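Repointing is a job you can do in a dry weekend with hand tools, as long as the wall is low enough to reach from the ground. These notes cover soft red brick of the kind used all over Plillthorpe, where most houses were built with lime mortar and should be repaired with it.

## What you need

- Plugging chisel and club hammer
- Pointing trowel and a narrow jointing iron
- Stiff brush and a churn brush
- Hand sprayer
- Lime mortar, ready mixed or made up from sand and NHL 2
- Hessian, goggles and gloves

## Raking out

Start at the top and work down. Cut the old mortar back to twice the height of the joint, and leave a square face at the back. Do the upright joints first. An angle grinder is quick but it will nick the edges of the bricks, and on old walls I leave it in the van.

Brush the dust out, then spray the wall until the bricks are damp all the way into the joint. Dry brick pulls the water from lime and the new pointing will crumble by March.
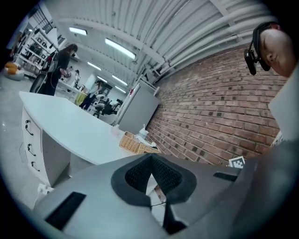

*A small patch of reddish brick beside white surfaces.*

If you have cement pointing over lime, tap it gently along its length. Loose cement comes away in strips. Where it holds fast and starts to take the brick face with it, stop and leave that joint alone.

## Filling the joints

Mix the mortar stiff enough to sit on an upturned trowel. Push it in with the jointing iron in layers, pressing each one hard against the back — gaps behind the face hold water and freeze. Finish just behind the edge of the brick.

Wait until a thumb leaves no dent, then beat the surface with the churn brush to open it up. Hang damp hessian over the work and mist it morning and evening for 11 days. Keep it covered for longer if nights are cold.

Yuzhen Cui has a separate page on matching sand colour to old mortar.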